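# Simulated cell: arm drifts off the work panel after a tool change, and the see-through zones flicker

**Posted by tallgrass_mo**

Hi everyone, and thank you in advance for reading, because I know I tend to go on. I look after the simulated copy of our small pick cell at Memolham. We try every change in the sim first and only then touch the real machine, which has saved us a good deal of grief over the years. The sim runs in Tromlow, the arm and gripper came in as a Prellia model, and until August the whole thing behaved beautifully.

Then we swapped the gripper model for a newer one with a longer tip. Since that day I have two problems. The first is that the arm's taught position creeps sideways during a long run. I start with the tip where I want it over the white panel, and after 400 cycles it is visibly off. After 1000 it is so far off that my check script stops the run.

The second problem is the zones. I have a blue slab that you can see through, set behind the white panel, and a paler square tucked partly under it. From directly overhead they sometimes shimmer where they overlap, and I can't tell anymore if I'm looking at a real collision or just the display being fussy. 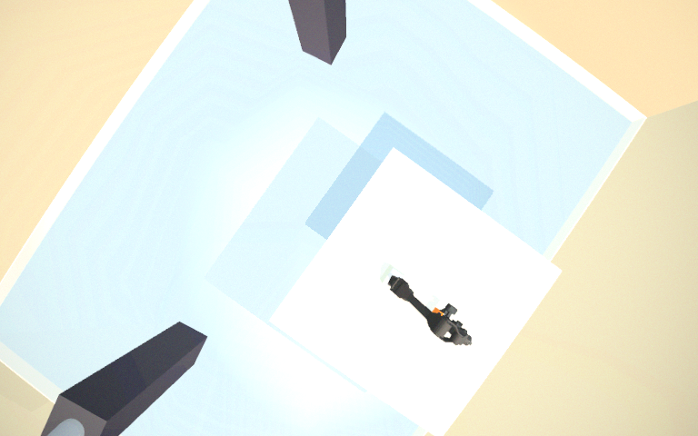

What I have tried so far: reloading the gripper model, putting the old one back (the creep goes away, the shimmer stays), and lowering the arm speed to 40 percent, which slowed the creep down but didn't cure it. I also moved the gray pillars out a little in case the arm was brushing one on the way around. No change at all, and I've put them back where they belong.

I would rather not rebuild the cell from nothing. It took me most of a spring to get it matching the real one, and I'm rather attached to it.

---

**Anselmo Henao**

Hello, and don't worry about the length, it's much easier to help when people write things down properly.

You have two separate troubles, so please fix them one at a time. Start with the creep. When you bring in a new gripper, Tromlow keeps the mass and the center of gravity from the old one unless you tick the box to replace them. Your longer tip is probably being driven as if it were the short one, and each stop leaves the wrist a hair away from where it thinks it is. If your script starts each cycle from wherever the last one ended – and I suspect it does – all those hairs add up. It would also explain why going slower helped.

I would do it in this order:

1. Save a copy of the cell under a new name.
2. Open the tool page and clear the payload fields completely.
3. Load the gripper again with "replace mass data" ticked.
4. Re-teach the tool tip. Four poses is the minimum, and I like to take six.
5. Add a move to a fixed home position at the top of every cycle.
6. Run 600 cycles and compare the first and last tip positions.

Please don't skip the home move even if step 3 seems to cure everything. We have a cell much like yours, and I left it out for a whole winter because things looked fine, and then somebody changed the fingers and I was back where you are now.

For the shimmer, check the heights of your layers. If two of them share the same height, the display can't decide which to draw first and it flickers between them. Raise one by half a millimeter. To find out if a collision is real, hide the see-through layers and read the contact log. The log doesn't care how anything is drawn.

---

**pelican_dave**

Had the shimmer too. Turned off transparency and went to lunch. Never had the creep so can't help there.

---

**Fu**

Anselmo's list is good, and I'd only add one small thing about step 4. Zoom right in when you re-teach, and turn the view so you are looking from the side. From overhead it is very easy to believe the tip is touching the panel when there is still a gap under it, and I've lost more than one afternoon that way!

Also check the units on the new model. One of ours came in with the lengths in millimeters and the masses in grams, and the arm was straining along as though it were holding an anvil.

---

**tallgrass_mo**

Thank you all so much. The payload fields did still have the old gripper's numbers in them, and I feel a bit silly for not looking there first. I've cleared them, re-taught the tip with six poses from the side view as Fu suggested, and put in the home move. First and last positions now match after 600 cycles. Two of my layers were at the same height as well, so I've raised one and the shimmer is gone. I'm leaving a longer run going this evening and will post again if it wanders.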